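Visit to the open workshop day in Godau

May 1, 2021

I make small pillows and door signs with painted names, mostly for baby rooms, and I sell them from my home. For a long time I wanted to see how other people do this work when it is their full job. So when Starkier wrote to its customers that the workshop in Godau would open its doors for one day, I put my name on the list the same evening. I buy my fabric paint from them since several years and I knew the people only from the notes they put in the parcels.

The way there is not difficult but it is slow. I took the early train, then a bus which follows the Oder for a while and stops at every village. From the bus stop you walk 17 minutes, first along the road and then on a path behind gardens. There was one paper arrow on a fence. I walked past it and had to come back.

We were 28 visitors, divided in small groups, and everybody wore a mask. My group started in the fabric room. It smells like a new shirt in there. The cotton lies on shelves by weight and not by color, which I found strange, but the woman who showed us the room said that color is easy to see and weight is not. She let us touch two twills that looked the same to me. One was softer, and she said it is nice for clothing but the paint sinks too deep in it and the letters get a fuzzy edge. I have exactly this problem with my last order of green twill! Now I know that I should have asked for the heavier one.

They wash everything before cutting. I wash too, but only once, and they do it two times, the second time hotter. Then the pieces are ironed when they are still a little damp. I asked about softener and got a very clear no.

After this we went to the painting room, and for me this was the best part of the day. The teacher was Mayu Ikeda. She learned lettering in Sakai, where her aunt painted shop signs, and she came to Godau for one summer and stayed. She works standing up. The pillow front is pinned on a board that leans a little toward her, and she begins a name with the middle letter, not with the first. If the name has an even number of letters, she begins with the space between the two middle ones. It sounds too simple, but I always begin on the left and then the last letter is squeezed against the seam. "Charlotte" has cost me many pillows.

She does not draw the letters with pencil. She uses a thin line of chalk for the bottom of the letters, and she puts small dots where the tall ones should end. The curls come last, when the paint of the letters is dry, because then she can see which side of the name looks empty. We could all try on a piece of cotton. My brush was too wet, as it is at home, and she showed me how to turn it on a rag before the first stroke. Next to me a man painted the name of his dog and it was better than mine.

Some notes on the paint, which I wrote down for myself and maybe are useful for others. Bright pink needs two thin coats on green or blue fabric, and a coat of white under it if the green is dark. Wait overnight before the iron. Iron from the back side, with a cotton cloth between. They do not use steam. The jars should stand upside down for an hour before you open them if they were stored for a long time. I did not ask if this is also true for the metallic colors, and I am sorry now that I forgot.

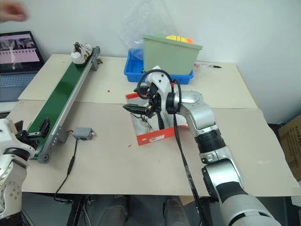 Lunch was in the yard, soup and bread, with the benches far from each other. I talked there with Katsuhiko Hattori, who is responsible for orders. I wanted to know how they handle names with wrong spelling, which is the thing I am most afraid of. They ask the customer to write the name two times in the order, and if the two are not the same letter by letter, no work begins. He told us that last August they had to paint 500 small pillows for a hotel, all with different names, and only 6 had to be made again. I make so few that I should have none, but last winter I painted "Sofia" for a Sophia, and the grandmother was very kind about it.

In the afternoon came the sewing and filling. The opening for the filling is in the bottom seam and not in the side, so the closing stitches do not show when the pillow sits on a bed. They fill the corners first, with a wooden spoon handle. I use a chopstick, and the lady at the table said this is fine but I should make the end round, or one day it goes through the fabric.

The last hour was free for shopping. There is a shelf with second quality pillows and fabric ends, and it was already quite empty when our group arrived, so if you go another year, try to be in the first group. I bought three meters of the heavy twill in apple green, a flat brush, and one pillow with a crooked L in the name. The prices are the same as in the mail order, but you save the shipping.

Two things could be better. In the painting room it was hard to hear when the group next door was talking, and there was only one toilet for all visitors. The printed sheet with the washing temperatures was finished before noon. They promised to send it by email, and I got it two days later.

The workshop has no date yet for the next open day. People who order from them get the letter first. Bring an apron, and wear shoes for the path, because it is muddy behind the gardens also when it has not rained.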